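Keeping Mandarins at Home: The Questions We Get Most

We sell fruit, so read our storage advice with the suspicion it deserves.
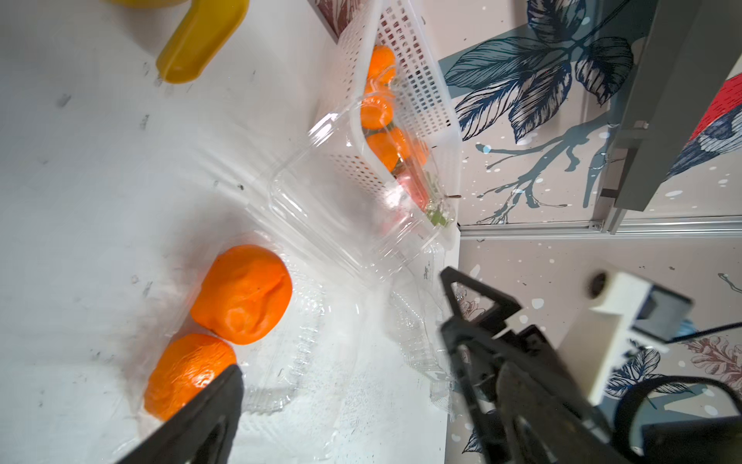
Stolavau, 3rd October

Does a wrinkled peel mean the fruit is bad?

Usually no. The bigger of the two mandarins on the clear clamshell has a slightly wrinkled, dented peel, and I wouldn't throw it out on looks. Peel loses moisture before the inside does. Press near the stem end. If it gives a little and springs back, eat it soon. If your thumb sinks in, or there's a sour, winey smell, it goes in the compost. A loose, puffy skin can mean dry segments underneath, but some varieties are puffy by nature and perfectly juicy, so the only real test is to open one.

And does a shiny peel mean it's fresh?

I'd love to say yes, because shiny fruit sells. A lot of citrus is waxed after washing, and wax shines on an old mandarin as nicely as on a new one. Weight tells you more. Pick up two of the same size and buy the heavier.

Should I leave them in the clamshell?

For a day or two, sure. After that I don't trust it. Most clamshells have vent holes, but the fruit at the bottom sits against plastic with not much air moving past it, and if one splits, the juice has nowhere to go except onto its neighbors. People tell me they've kept mandarins in a closed clamshell for weeks with no trouble. Good for them. I get the complaints from everybody else.

Is a plastic basket any better?

A basket with holes in the sides lets air in, and you can see what you've got. That's the whole case for it. You don't need a special "fruit saver" basket, and I have yet to see one that earned its price. We tried the Gokell basket in the shop next to a plain white one from the hardware store, same crate of fruit split between them. The Gokell fruit lasted exactly as long as the other fruit.

Wash the basket now and then. Mold spores hang around in the corners of those little holes and dish soap with a stiff brush gets them out.

Counter or refrigerator?

Counter if you'll finish them within the week. Refrigerator if you won't. Use the crisper drawer and let them warm up before you eat them, they taste of very little straight from the cold. Marlina Lumbantobing, who orders our citrus, keeps hers on the counter year round and thinks I'm fussy. She also eats them faster than I do.

What about those gas-absorbing packets?

I'm not convinced. They're meant to soak up ethylene, the gas ripening fruit gives off. Citrus doesn't keep ripening after picking the way a banana or a peach does, so I can't see what you'd be paying for. We carried Restden packets for one season, ending in February, and I stopped reordering them. If you've done a side by side comparison at home that shows otherwise, write in and tell me how you ran it.

Do I wash them when I get home?

Wait until you're about to eat them. Damp peel molds faster. Rinse under the tap and dry with a towel. The vinegar soak that goes around online may do something, but if the fruit goes back in the basket wet you've undone it.

One has a green spot. Can I save the rest?

Take it out right away, along with anything it was leaking on. Wipe the others dry and check them again the next day. I wouldn't cut around the mold on something as soft as a mandarin. Toss it.

Can I keep other fruit in with them?

You can. Soft fruit shouldn't be underneath, for obvious reasons, and anything with twigs or sharp stems should be trimmed first. A puncture too small to notice is enough to start a rotten spot. Pick out loose leaves and bits of twig while you're at it.

How many should I buy?

Fewer than the sign wants you to. Our 15-count bag is plenty for two people. The big box works out cheaper per piece only if you eat the whole thing, and judging by the emails, plenty of you don't.

Do you sell fruit with the leaves on?

Sometimes, through Oyelaran, the grower we use for small lots. Leaves look pretty and they do show you how recently the fruit was picked, for the first few days anyway. I wouldn't pay much extra for them.

Will you refund a bad bag?

Yes, bring the receipt and whatever is left of the fruit. An empty bag and a sad story won't get you far.

We use cookies to remember your basket and to see which pages are read. By continuing to browse you accept our use of cookies. Accept all | Manage settings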